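How I compare gripper fingers on a two-arm bench (without losing a whole weekend to it)

I've been asked a few times how I decide which fingers go on which arm, so I thought I'd write the whole thing down in one go. It's a cheap way of doing it. You need a table, two arms, a bag of odds and ends and a spreadsheet, and if you've only got one arm you can still do nearly all of it, you'll just be swapping fingers more often.

My own pair are from Warken, bought second-hand, and the controller box is a Gradia. I mention it only so that anyone with the same kit knows the menu names will match. Everything else ought to carry over to any parallel gripper with two fingers and a position setting.

What you want before you start

Two sets of fingers you can't choose between. Spare screws (I keep mine in a jam jar lid with a magnet under it, and I still lose them). A luggage scale with a hook. A soft pencil. A spreadsheet or a notebook, whichever you'll really fill in.

Then the objects. I spent far too long at the beginning testing with wooden blocks, which tell you that your gripper can pick up wooden blocks. Go through a drawer instead and pull out things with handles, things with no flat sides, something thin, something squashy and something you're slightly worried about. Handles are the best test I know, because the weight hangs off to one side and tries to twist the whole lot round in the jaws.

Step 1: Sort out the cables first

I know, boring! But do it first. A gripper cable that's too tight will tug at the wrist when the arm stretches out, and you'll sit there blaming the fingers. Send each arm to its furthest reach, then tuck it right back in, then roll the wrist as far as you'll ever need in both directions. There should be a loop of slack left at every one of those. Too much slack is a nuisance as well, mind you, as a loop lying on the table will happily sweep your test objects along with it.

I leave mine a bit on the long side and park a clip halfway up the forearm if it gets annoying.

Step 2: Zero both grippers

Close each one on nothing, slowly, and set that as zero. Then open fully and write down the number. On mine, fully open comes out at 120 on one side and never quite the same on the other, and it took me ages to stop fretting over that. Work in percentages of each gripper's own travel and the problem goes away.

Do this again every time you change fingers. Every time. I skipped it once and had an entire evening's results to throw away.

Step 3: Pick one force and stick to it

The temptation is to turn the force up when something slips. Don't, not yet. Choose a middling setting (I use 55 on the Gradia's scale) and run every object with both sets of fingers at that one value. You're comparing fingers here, and if you fiddle with the force at the same time you won't know which change did what.

Write the setting at the top of the page. You'll think you'll remember it. I never have.

Step 4: The handle test

Put the object down, bring one gripper in over the handle, close it, and lift just clear of the table. Then wait five seconds by the clock before you do anything else. Plenty of grips look fine for the first second and then the far end starts to droop.

I do the easy version first, gripping in the middle of the handle, and then the mean version, gripping right at the far end so there's as much overhang as possible. A table tennis paddle is lovely for this. It has a wide flat blade at one end and a narrow grip at the other, and any twist shows up at once because the blade dips on one side. 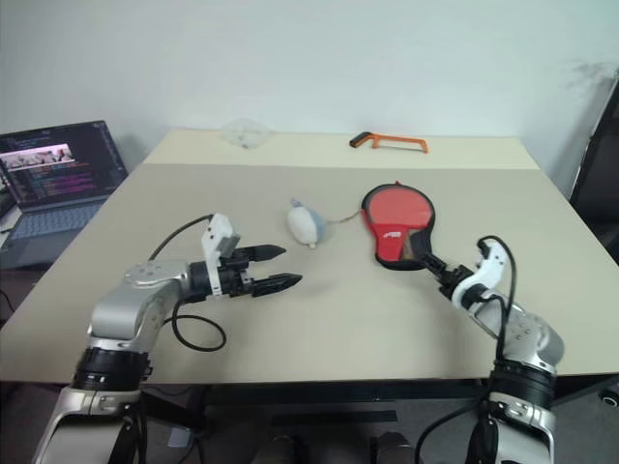

Stavros Ionescu wrote in to disagree with me about handles, and I think it's worth passing on. He reckons a paddle flatters ridged fingers, as the teeth can bite into a wooden handle a little, and that anyone testing with one should repeat the lot with a smooth plastic handle of the same thickness before making up their mind. He also says five seconds is too short and he'd never trust anything under a minute.

He's got a point on the plastic, and I've added a smooth-handled washing-up brush to my bag because of it. On the minute I'm less convinced. With a dozen grips per object per finger set I'd be there until June, so I've stayed with five seconds for the ordinary runs and I do one long hold at the end with whichever fingers came out on top.

Step 5: The twist check

While the object's in the air, roll the wrist a quarter turn, pause, and roll it back. Now look at where the handle sits in the jaws compared with where it started. This is what the soft pencil is for: make a tiny mark on the handle in line with the fingertip before you lift, and you can see straight away how far it has crept.

I score it very simply. No movement, a bit of movement, or dropped. I did try measuring in millimetres for a while and found I was mostly measuring how badly I hold a ruler.

Step 6: Soft things

Soft toys are where fingers with teeth and fingers with flat pads really part company, at least on my bench. A little plush mouse with a string tail makes a cracking test piece. First try the body, then try the tail on its own. Teeth tend to do well on the body for me, and picking up the tail is mostly about whether your fingertips meet properly. If there's a gap at the tip, a string will slide straight through however hard you squeeze.

If yours won't hold the string, take the fingers off and put them tip to tip against a window. You'll see daylight if they're not meeting. A strip of thin rubber on one side cured mine, and then of course I had to zero it all over again (see Step 2, grumble grumble).

Step 7: Passing from one arm to the other

You can skip this with a single arm. With two, it's the most fun part and also the part that'll eat your afternoon.

Hold the object with one arm and bring it towards the middle of the table, low down, so that a drop doesn't matter much. Open the other gripper well before it gets near. Come in slowly, close, wait a beat, and only then let go with the first. The usual mistake is letting go too early, and the second most usual is having both grippers closed and then moving one of them, which makes a noise I don't care to hear again.

If you're driving by hand, have a practice with nothing in either gripper. You'll soon find out whether the two wrists want to occupy the same bit of air.

Keep both sets of fingers in this test if you can, one on each arm, and then swap them over and repeat. I was surprised by how much it mattered which one was giving and which one was taking.

Step 8: Pull test

Last of all, the luggage scale. Grip something with a handle, hook the scale on, and pull gently and steadily until it slips. Write down the reading at the slip. Do it five times and keep all five numbers, including the odd one you'd love to cross out.

Keep your face out of the way while you're pulling, and keep a hand near the stop button.

Adding it all up

My last round came to 67 lifts, which sounds a lot, but once you've got a rhythm it rattles along. I had the spreadsheet colour itself in, green for held and red for dropped, and looked at the pattern before I looked at any totals. If one set of fingers is green everywhere apart from a single column, you may only need to fix that one thing.

For what it's worth, I kept the ridged ones for anything with a handle and went back to the flat pads for thin stuff. Vesela Babić has promised me a set of her printed Brescombe fingers to try next, with a curved tip, so I'll run those through the same steps and put the numbers at the bottom of this page when I've got them.

One more thing, on screws: check the finger screws between every set of runs. Mine work loose a tiny bit at a time, and a loose finger feels exactly like a bad one.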